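Stoneware serving bowls: acceptable replacement terms when a glaze lot is discontinued?
Ledine Community Help > Purchasing and Supply > Tableware

Posted by the Dining Services Office, Illidden Residence Hall
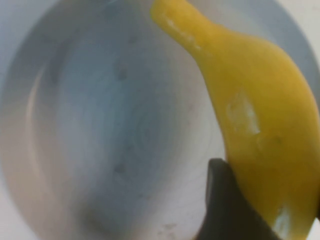
Our office is responsible for tableware at a residence hall serving 200 residents, with a shared reserve held for two neighboring halls. In the spring we placed an order with Grustell for white serving bowls to match those already in use. The order confirmation listed the same item number as our earlier purchase. Upon delivery, we found that the new bowls are noticeably warmer in color than the old ones when the two are stacked together. The supplier has informed us that the earlier glaze was discontinued and that the item number was carried over to the new one.

We would be grateful for guidance on the following matters. First, is a supplier generally expected to notify a repeat customer of a change in glaze if the item number has not changed? Second, our policy requires that serving pieces on a single line be uniform in appearance. May we reasonably ask for an exchange, or is a difference in shade regarded as a normal variation? Third, a number of the older bowls show gray marks on the inside from metal serving spoons. If we must keep the old bowls in service for another term, we would like to know whether those marks can be removed safely or whether the bowls should be withdrawn.

The bowls have not been used. They remain in the delivery cartons, apart from the 7 pieces we unpacked for comparison. Our term begins in September and we would prefer to settle the matter before then.

Replies

Willems Catering Supply Desk

The position will depend on the terms printed on your order confirmation, and we would advise you to read those before writing to the supplier. Many tableware terms include a clause on shade, usually under a heading such as "Variation" or "Tolerance." Such a clause is generally intended to cover small differences between firings of the same glaze. Whether it also covers the replacement of one glaze with another is a separate point, and you should raise it in those words. Please do not describe the matter as "a slight difference in color," as this invites the supplier to apply the variation clause.

On the matter of notice, practice differs. Our own desk changes the item number whenever a glaze or a mold is changed, and we hold the old number open for 600 pieces or until the stock is exhausted. Other firms keep the number and amend only the catalog text. If the catalog text was amended before your order was placed, your case is weaker, though it is by no means lost if you stated in writing that the bowls were to match an earlier purchase. A purchase order carrying the phrase "to match existing" is of considerable help.

We recommend the following steps.

Keep all unused pieces in their cartons and retain the packing slips.
Place one old bowl and one new bowl side by side in daylight, on a plain gray or white cloth, and record the result. Kitchen lighting will make most whites look alike or, in some rooms, exaggerate the difference.
Write to the supplier and ask for one of two remedies: exchange from remaining old stock, or return for credit with carriage paid.
Ask for a reply by a stated day.

With regard to the spoon marks, these are in most cases deposits of metal left on the glaze and not scratches in it. A mild powdered cleanser intended for glazed ware, applied with a damp cloth and rinsed fully, will normally lift them. Do not use steel wool. If a fingernail catches on the mark after cleaning, the glaze itself is damaged and the piece should be withdrawn from food service. The same applies to any chip at the rim, however small.

Northside Hall Kitchen

We had the same thing with soup plates. The supplier would not exchange them. We put the old ones on the upper floor and the new ones on the lower floor and have had no comments from residents. Your policy says a single line must be uniform, so it would seem that two separate lines could each be uniform in their own right.

Ledine Equipment Advisory Group

We agree with the first reply in most respects and would add one point on storage. Bowls from different glaze lots may also differ slightly in foot diameter, even where the catalog gives the same dimensions. Before the two lots are mixed, stack 3 new bowls on 3 old ones and check that the column stands level. A stack that leans should not be placed on open shelving or on a heated cart.

We would also suggest that your reserve for the neighboring halls be drawn from one lot only. Replacement pieces sent out singly are very difficult to match afterward, and the record of which hall holds which lot is seldom kept up to date. A small dot of food-safe ceramic marker on the underside, renewed each year at inventory, has worked well for our members.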